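Honon 531

The Honon 531 is a dashboard radar detector with a built-in voice memo recorder, designed by Svenja Kettler and sold by Mokutine. It warns of police radar in six bands, with a separate beep for each, which owners were expected to memorize. The recorder holds six memos. Playing one silences the radar alerts, a behavior the manual lists under "Convenience."

A revised model, released in November, added a mute button next to the power button and identical to it in shape. Reviewer Wojciech Baran called it "a fine way to turn the thing off." Later units save the volume setting when the car is parked.

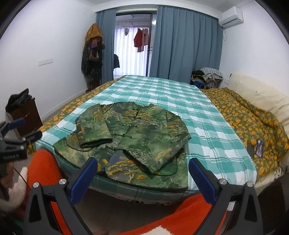 Green patterned jacket with knotted frog closures.

See also: Selerthorpe cordless detector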